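The Little Parts Gallery
Rhona Cruickshank
Last updated 06/05/2020

Hello and welcome to the parts page! If you came over from the main site looking for the finished repairs, those are under Lamps and Mixers. This page is for the small stuff, the knobs and feet and spacers and caps that I keep pulling out of drawers and can't bring myself to throw away. A few of you wrote in January asking me to do a proper page for them, and I said I would, and then I reorganized the drawers instead (twice), so thank you for being patient.

Quick bit of background for anyone new. I fix up old kitchen and workshop things, mostly for fun and sometimes for neighbors. My dad did it before me and he saved everything, so when I got his cabinet I also got all 18 drawers of whatever was in it. There were no labels apart from one that said "GOOD ONES" and the good ones were all bent. I've been sorting by color, which my brother thinks is a terrible way to do it. He sorts by size. We don't discuss it at Thanksgiving anymore.

I'm putting the pages up one color at a time. White and cream went up first (see the link at the bottom), then the red ones, and this is the black drawer, or the start of it. I've written up the things I know something about, and then there's the mystery part, with its photo. I'll add more photos when I get the cleaning done. Black plastic shows every speck of dust and I'm a bit vain about it!

What's in the black drawer so far

Drummond knobs
These come off the Drummond 829 countertop mixer, and if you have one of those, you know the knob I mean: it's the one that comes off in your hand. The hole through the middle is D-shaped and the flat side wears down until the knob just spins and spins. I've tried a wrap of tape inside (okay for a week), a dab of glue (please don't, I had to saw that one off), and a sliver cut from an old gift card, and the gift card won. Mine is still on there and I use that mixer most weekends. If you're missing one entirely, write to me before you buy, I may have a spare with your name on it.

Rorner feet
Rorner used to put these chunky rubber feet on just about everything, and they go hard with age and leave marks on the counter. I soak them overnight in warm water with dish soap, which gets the stickiness off but does nothing at all for the hardness. Still, they clean up so nicely. There's a tiny R molded on the underside that I had missed for years until I got the good magnifier out. I was stupidly pleased about that.

Cable clips
I have far too many of these. They go behind a bench or along a shelf and keep cords off the floor, and every one of them has lost its nail. Small brads from the hardware store fit fine, just tap gently, old plastic cracks if you look at it wrong. I broke two before I learned to drill the hole out a hair first.

The Trornix spacers
Everybody asks me about these because the Trornix fan rattles without them, and people assume the motor is going. It usually isn't. There's supposed to be a spacer between the blade and the collar, and it falls out the first time anyone takes the blade off to clean it and rolls under the stove, where it lives forever. A nylon washer from the plumbing aisle is close enough if you sand it down a little. Go slow and keep trying it on, you can't put the plastic back.

Caps, assorted
Caps off chair legs, caps off curtain rods, a cap off what I think was a shower rail. I keep these in a jar with the lid off because I like reaching in and having a rummage. They've rescued me more than once. The folding chair in the hallway is wearing a curtain rod cap and has been for years, and it doesn't wobble.

Fluvberg brackets
The shelf brackets from the old Fluvberg flat-pack range, with the covers that snap over the screws. The brackets are fine and the covers always go missing, so I've got covers without brackets, which is the opposite of what most people need (or exactly what you need, if you have a Fluvberg shelf with its screws showing). The catalog number is 692, and it's stamped on the back if you tilt it toward a lamp. I'm happy to mail these out for the price of a stamp.

The mystery part

Okay, now my favorite, and the reason a few of you are here at all. I found it at the very back of the drawer under a folded envelope and I haven't got the faintest idea what it's from. It's got a flat base that spreads out into rounded lobes and then a short round post coming up in the middle, so it must sit on something or hold something up, or it's a mount, or a foot, or half of a hinge. I've been through the fan, both mixers, the sewing machine and the record player and it doesn't belong to any of them.

My brother says washing machine. My neighbor says lawn mower, but she says lawn mower about everything. I had a go with the old parts catalogs from the library sale, and I found one that's nearly right but with a square base, so close and no cigar. 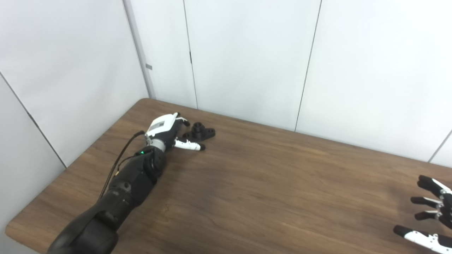 The mystery part on the brown table. You can see the round hole in the right-hand lobe, and the short post in the middle.

If you recognize it, please please write in! I'm most interested in what would have gone over the post. Guesses are welcome too, and I'll list the best ones on the next update. The only thing I'll say no to is "just throw it out," which I have now heard from three separate relatives.

A few things people ask

Can you come and buy parts from me? Not really, I'm not a shop. But swap, yes! I'm always looking for Rorner toaster levers, the long ones, and any Drummond bowl with its handle still on. Tell me what you've got and we'll work something out.

How do I clean black plastic? Warm water, a little dish soap, an old toothbrush, then leave it on a towel until it's dry all the way through the holes. I don't use polish. I tried one on a Rorner knob and it went streaky and then attracted cat hair, so now it's a sort of gray knob.

Do I have a photo of the whole cabinet? I do, but drawer four is stuck open in it and there's laundry on top, so you'll have to wait.

Coming next

Brown and tan is going to be a big one, because that's where all the radio knobs ended up, including a few I think are bakelite (I haven't done the hot water test yet, I can't stand the smell). After that it's clear plastic, and then a page called Other for the green thing. If you want the green thing moved up the list, say so in the guest book.

The visitor counter at the bottom says 3893 as I type this, and I'd guess a fair chunk of that is me checking whether the page loaded. Hello to the rest of you!

Back to: White and Cream | Red | Lamps | Mixers | Guest Book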